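Watia Boards > Politics and Media > TV pundits calling it a "movement"

frauke_s
Did anyone else sit through last night's Sondex phone-in? Carola Grube said the Independents' support is now "a movement". She's a presenter, she can call it what she likes, but on what evidence? One full hall?

R Mertens
It was 2,906 people by the organisers' own count. That isn't one full hall.

frauke_s
The organisers' own count, quite.

fleury_north

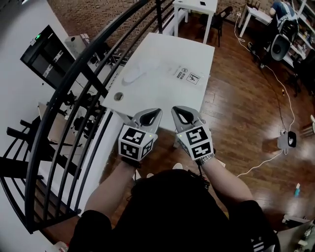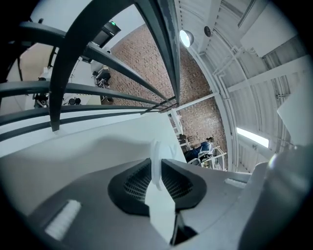
Grube does this every election. In December she had the mayor finished, and he won by 347 votes -- not a landslide, but not finished either. Rallies are a poor guide, and so is a studio audience. Ask people across a plain white table like the one in the first photo, one at a time, and you'd get duller answers, which I'd trust more.

nandik
Bit unfair. She said "feels like a movement", and she was asked directly.

frauke_s
She said it three times, and the "feels like" went missing after the first.

R Mertens
I was at the Furnport rally. Around 20 of us came by coach and most had never been to anything political before. Call it what you want.

fleury_north
Will they vote, though? Going to a rally is a free evening out.

nandik
You'd say that whatever the number was.

fleury_north
Probably. I'll wait for the count.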